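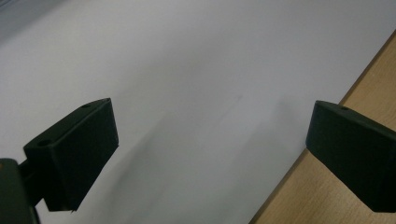 Dark green gripper fingers above a white surface.

Home & Energy / Saving at Home
Search this site Enter keyword Go

Where the Warm Air Goes
2019-01-15

Most people who complain about a cold house start by looking at the furnace. In many older homes the furnace is fine. It runs, it heats the air, and the air leaves. It goes out under the back door, through the attic hatch, past the pipes under the kitchen sink and up a chimney whose damper was left open in the spring. The heating bill pays for all of it.

Rullow has a lot of these houses. The streets near the old rail yard are mostly two-story frame homes with full basements, built when fuel was cheap and insulation was whatever the builder had on hand. Owners have added to them since then. A porch becomes a bedroom, a bathroom moves upstairs, a cable installer drills through the sill. Each change leaves a gap somewhere, and the gaps are rarely filled properly.

Surkora, the company that supplies most of the town's gas and power, offers a home check for customers who ask for one. A technician fits a large fan into the front door, closes the windows and lowers the air pressure inside the house. Outside air is then pulled in through every opening it can find, and leaks that are hard to notice on a calm day can be felt with the back of a hand. The visit costs $42 and takes most of a morning. Customers get a printed list at the end, with the largest leaks at the top.

The list often surprises them. Windows get the blame for drafts, and a loose sash does leak, but windows seldom come first. In a typical Rullow house the worst places are at the top and the bottom. Warm air rises and pushes out through the attic floor. Cold air comes in low to replace it, usually where the wooden frame of the house sits on the foundation. A homeowner can spend a good deal of money on new windows and still have cold feet.

Start with the attic

The attic hatch is the easiest place to begin. On many houses it is a bare piece of board resting on a strip of trim, with nothing to seal the edge. Foam weatherstripping around the trim and a piece of rigid insulation glued to the back of the board will fix most of it. If the hatch is light and tends to lift in the wind, a pair of hook-and-eye latches will hold it down against the foam.

After the hatch, look for places where something passes through the attic floor. Plumbing vents, wires and the tops of interior walls are all common. Small cracks can be caulked and wider ones filled with spray foam. The area around a metal flue is different. Ordinary foam must not touch it. Use sheet metal cut to fit and a sealant rated for high temperatures, or leave that part to a contractor.

Recessed lights also need care. Older fixtures were made to shed heat into the attic and should not be covered unless the label says they can be. Replacing them with sealed units is a job for an electrician in most cases.

Do the air sealing before adding insulation. Loose fill and fiberglass batts slow the movement of heat, but air passes through both. Dark, dirty patches in old fiberglass often mark a spot where air has been moving through for years, and the dirt is a useful guide to what is underneath.

The basement

Work along the top of the foundation wall with a flashlight. Spider webs are a good sign of moving air. Seal the joint between the concrete and the wood, then cut blocks of rigid foam to fit between the joists and run a bead of sealant around each one. It is slow work, mostly done with the arms overhead. A basement of ordinary size takes up to 16 hours, and few people want to do it all in one weekend.

Check the dryer vent while you are down there. The flap outside should close when the dryer is off. Lint collects on the hinge and holds it open, and then there is a four-inch hole in the wall all winter.

Doors and windows

Door sweeps wear out faster than people expect. If daylight shows under the door, replace the sweep. Yadav Hardware on the main street stocks three lengths and will cut them down at the counter. The store also carries Lulia rope caulk, a soft gray cord that is pressed into the gap around a window sash in October and pulled off again when the weather turns. It does not look like much, and it can't be used on a window that has to open, but a box costs $6 and does a large room.

Clear plastic film, shrunk tight with a hair dryer, works on windows with no storm sash. Wipe down the trim before the tape goes on or it will peel by New Year's.

How tight is too tight

A house needs some fresh air. Few older homes will ever be sealed so well that this becomes a problem, but anyone with a gas water heater, a gas furnace or a fireplace should have them tested after the work is done. A tighter house can pull exhaust gases back down a flue. Surkora repeats this test at no charge within 5 months of a home check. Put a carbon monoxide alarm on every floor either way, and run the bathroom fan during showers. If water starts to collect on the inside of the windows in cold weather, the house is holding too much moisture and needs more ventilation.

Compare bills from the same month a year apart, and look at the amount of gas used. The dollar figure moves with the rate, and a mild winter can make poor work look good.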